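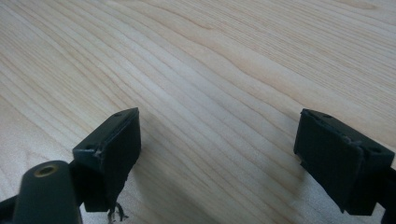 Pension Actuarial Analyst, Defined Benefit Valuations

Employer: Truline
Location: Fotville office, with up to 2 days a week from home
Contract: Permanent, full time
Reports to: Head of Valuations
Start: April, or earlier by agreement

The role

Truline provides valuation, funding and administration services to the sponsors and boards of small and mid-sized retirement plans. The valuations group handles plans that are closed to new members but still building up benefits for existing ones, along with a growing number that are fully frozen. We are hiring one analyst to join the group.

The analyst will prepare annual funding valuations and the accounting disclosures that go with them. Most of the work is on single-employer plans. The largest plan in the portfolio, Nondidus, has 1,437 participants, of whom 1,368 are already drawing a pension or hold a deferred benefit. Its benefit formula has been amended several times, and service earned under each version has to be valued separately. The successful candidate will take over the data and liability work for this plan after one full valuation cycle alongside the current analyst.

Duties

Reconcile participant data from one valuation date to the next, and resolve differences with the plan administrator in writing.

Code plan provisions in the valuation system and test them against hand calculations for sample members, including early retirement, disability and surviving spouse cases.

Calculate liabilities and normal cost on the funding and accounting bases, and produce a gain and loss analysis by source.

Prepare cash flow projections for use by the plan's investment adviser. These are normally run on the central basis and on alternative mortality and retirement age assumptions.

Carry out experience studies on retirement, termination and salary growth. Several of our plans are too small for their own experience to be credible, and the analyst will be expected to say so in the study and to set out the weighting used.

Draft sections of the valuation report for review by a signing actuary.

Calculate individual benefits where a case falls outside the administration system, for example a divorce order or a late retirement with a missed start date.

Required

A degree in mathematics, statistics, economics, actuarial science or another subject with a substantial quantitative part.

At least 2 professional actuarial exams passed, or an equivalent standing with a recognized actuarial body.

One year or more of work on defined benefit plans, in consulting, in-house or in a public plan office.

Good working knowledge of spreadsheets and of at least one programming language used for data work. We use R and SQL. Candidates who know something else will be given time to change over.

Clear written English. Reports go to board members who may have no financial training, and drafts are returned if a technical term is used without a definition.

Useful but not required

Experience with lump sum windows, annuity purchases or plan terminations.

Experience with cash balance or other hybrid designs.

Knowledge of stochastic projection methods.

Hours and review

The standard week is 37.5 hours. The valuation season is heavier, and extra hours worked in it are recorded and taken back as leave later in the year. All calculations are checked by a second analyst before they reach the signing actuary. New analysts do no checking of others' work during their first 6 months.

Pay and benefits

Salary is set on a published scale according to exams passed and relevant experience. The scale is sent to every applicant who is invited to interview. Exam fees and study materials are paid for first and second attempts, and study leave is granted per exam. The firm contributes to a defined contribution retirement plan from the first day of employment, with no matching condition and immediate vesting. Medical and dental coverage begins on the first of the month after the start date.

How to apply

Send a resume and a cover letter of no more than two pages through the careers section of the Truline website, marked "Valuations Analyst." The letter should describe one piece of pension or insurance work in which the data was incomplete, and explain what was assumed and how the assumption was tested. Remove any client or member details. Please do not attach transcripts or references at this stage.

Short-listed applicants will be asked to complete a written exercise lasting around 2 hours, based on a small data file and a summary of plan provisions. It can be done remotely. An interview with two members of the valuations group follows at the Fotville office, and travel costs within the state are refunded on production of receipts.

Applicants must already be authorized to work in the United States. Applications close at 5 p.m. on the last business day of the month in which this notice is posted. Late applications will be held for the next opening.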